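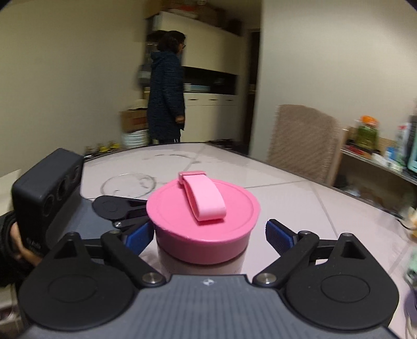 Lunch containers: the pink-lidded jar

Gallery 20 in the Kimness tableware pages. Text by Stavros Tsoukalas. Last revised 27 Feb 2022.

These notes cover one container, a small round food jar with a pink lid and a carrying loop. Jars of this sort are sold for overnight oats, cut fruit, soup and yoghurt. They are judged mostly on the lid, so most of the text below is on the lid. The body is dealt with more briefly, and the care notes at the end apply to any jar of similar construction.

The entry replaces an older one from January, which dealt with the Zodeck jar and had the capacity wrong. Readers who printed the old version should discard it.

Lid, top and rim

Bright pink, with a wide flat rim and a shallow circular groove on the upper face. The skirt below the rim is a deeper pink than the top. A groove of this kind collects crumbs and dried milk. Clean it with a soft brush under a running tap and dry it with the corner of a cloth. A scourer will dull the surface, and the dull patches then hold stains from tomato and turmeric.

Lid, material and grip

The cap is thick silicone. Silicone grips a glass rim well when both are clean and rather poorly when either is greasy. Wash off any oil before closing the jar. Do not lift a full jar by the lid until you have pressed all the way round the edge and felt that it is seated.

Carrying loop

A pink loop, attached at the rim of the lid, with a small square slider bead. The loop is for carrying by hand over short distances. Hung from a rucksack, any jar will swing and knock against whatever is next to it, and glass does not take this well. For a walk or a bus journey, put the jar upright in the bag with a tea towel round it - the towel is useful later in any case.

Move the bead along the loop when washing up. Water sits behind beads and is slow to dry.

Body and neck
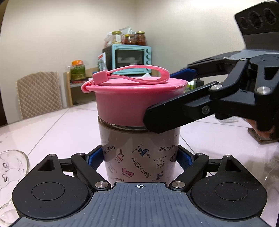 Translucent glass sleeve on a taupe-grey ground, with "Hello Kitty" in black italic lettering and small drawings, among them a milk carton, a cupcake and an ice cream cone. The neck is clear glass with a threaded rim.

Palesa Oosthuizen writes that threads are the part people forget, and that she has thrown out two jars of her own over the smell before finding the cause was old yoghurt in the thread and nothing to do with the lid. She now goes round the neck with a bottle brush before the jar goes in to soak, and again afterwards. She also asks whether printed glass should go in the dishwasher.

On the second point, the safe course is hand washing. Print on glass varies a great deal in how well it is fixed, and a cycle with a strong tablet will find out a weak one. If the maker's leaflet allows the dishwasher, use the top rack and keep the printed side clear of its neighbours. The Drakos jar on page 59 lost part of its pattern on the lower rack over one winter of daily use.

Filling

Leave a finger's width clear below the neck. Oats swell overnight and liquids expand if frozen. Do not freeze a glass jar unless the leaflet says it may be frozen. Let hot soup cool for a few minutes before pouring, and warm the glass first with tap water. A cold jar straight from the fridge should never be filled from the hob.

For comparison, our own two reference jars hold 200 ml (Drakos) and 326 ml (Zusari), both measured with water to the base of the thread. The smaller suits fruit or a child's portion. The larger takes a full helping of oats with milk.

Storing

Store with the lid off, or resting loosely on top. A closed jar keeps the smell of its last contents and will pass it to the next. Silicone that has already taken up a smell can be left in a solution of bicarbonate of soda overnight, rinsed and aired on a rack. Repeat once if needed - after that the smell is probably there to stay and a replacement lid is the cheaper answer.

Keep the loop flat when stacking. A loop stored folded under a heavy bowl takes a crease.

Next gallery: stacking tins with clip lids
Previous gallery: flasks with folding spoons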